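Polbridge Harbor Apartments: two weeks in a resort town that can't decide what it is

I booked Polbridge for the beach and ended up spending half my time uphill in the old quarter, so take this review with that in mind. We were two adults and a very opinionated eight-year-old, we went in March (cheap, windy, lovely), and we stayed 14 nights in a one-bedroom at the Harbor Apartments. I've read a lot of reviews of this place that are either five stars or one star, and I can't match my stay to any of them!

Getting there

The airport shuttle is run by a company called Pranow and it costs 19 a head each way, kids the same as grown-ups, which stung a little. You can take the public bus for much less but it stops at every village on the coast road and there's no luggage space to speak of. We did the shuttle in and the bus out. I'd do the bus both ways next time if I had one bag, and the shuttle both ways if I had the kid's scooter with me again (don't ask).

The drive itself is gorgeous once you're past the greenhouses. Sit on the left side going in. The bay opens up after the second tunnel and everyone on the shuttle went quiet for a minute, even the stag party.

The apartment

Bigger than I expected and a lot plainer. White walls, tile floor, a sofa that folds out with a fight. The bed in the main room was firm, and I mean firm, but by the third night I was sleeping like a log, so maybe my mattress at home is the problem. There's a balcony just deep enough for two chairs and a drying rack. Ours looked over the harbor road, which gets noisy around breakfast when the delivery vans come through, and then settles down until the evening crowd.

The kitchen has two burners, a fridge that hums, and the bluntest knives in the Mediterranean. Bring a peeler. The shower was hot every single morning and the pressure was better than my own at home, so full marks for that.

Wi-Fi was fine in the bedroom and hopeless on the balcony. I got some work done at the lobby tables in the afternoons, with decent coffee from the machine and hardly anyone else in there before dinner. 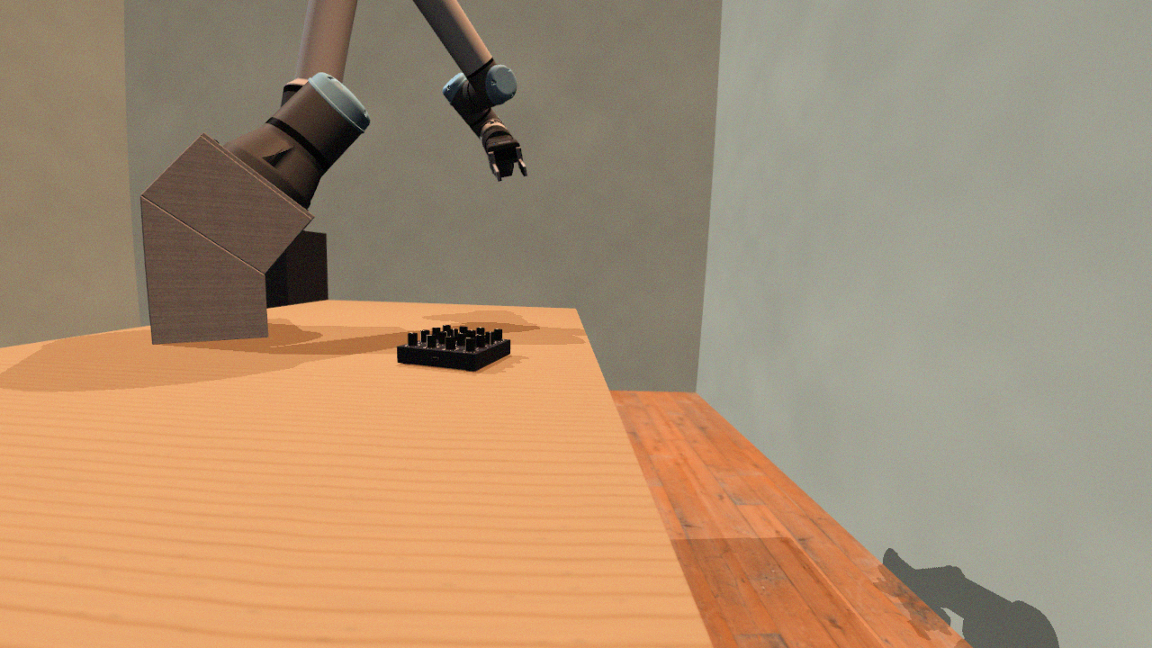 The beach

Okay, the beach. The town beach is coarse sand mixed with pebbles and it's narrow, so in summer I imagine you'd be lying on somebody's towel. In March we had long stretches of it to ourselves. The water was freezing. My kid went in anyway, twice, and came out the color of a plum both times.

If you want proper soft sand, walk south along the promenade to Shokri Cove. It took us 55 minutes with stops for ice cream and one for a cat. There are steps down at the end, 104 of them (my kid counted, loudly, and then again on the way back up), and no railing on the last stretch. I wouldn't take a stroller down there. There's one little snack bar that was still shuttered when we went, so carry your own water.

Eating

Skip the harborfront, or at least skip anywhere with a laminated photo menu and a guy waving you in. We fell for it on the first night and paid a lot for fish that tasted like the freezer. Two streets back it's a different story. Our favorite was Groker, a tiny grill with maybe eight tables and smoke pouring out the door. Order the lamb and the charred peppers and whatever bread they're making. They don't take reservations and they don't take cards, and the line starts building at about 7 p.m., so go early if you've got a hungry child with you. We ate there five times and I'm not even embarrassed.

The bakery next to the post office does a cheese pastry that is mostly butter. I'm still thinking about it.

The old quarter

This was the part I hadn't planned for. It's a steep climb from the harbor, all stepped lanes and cats and laundry, and at the top there's a ruined fort you can wander around for free. The signs are pretty much useless so read up before you go, or just enjoy the view, which goes all the way down the coast when the haze lifts. I went up alone one morning with a pastry in my pocket and stayed until lunch.

The forest trails start right behind the fort. They're marked with yellow paint, some of it very faded, and we lost the path once and came out behind a goat shed. Wear real shoes. The pine smell after rain is worth every scratched ankle.

What bugged me

Checkout is at 10 a.m. and they mean it. The elevator is slow and small, so with suitcases it's two trips. The pool was "opening soon" the whole time we were there, and I do wish they'd said so on the booking page, as that was half the reason I picked the place over a guesthouse in the old quarter. The front desk was friendly about it and gave us a late breakfast for free, which helped, a bit.

Would I go back?

To Polbridge, yes, in a heartbeat, and in spring again if I could swing it. To the Harbor Apartments, probably, if the pool was confirmed open and I could get a room on the back side away from the vans. Ask for one of the upper floors at the back when you book. They get the hill view and the morning shade, and the couple we met on the shuttle had one and never heard a thing.

Four stars, and the missing one is for the pool.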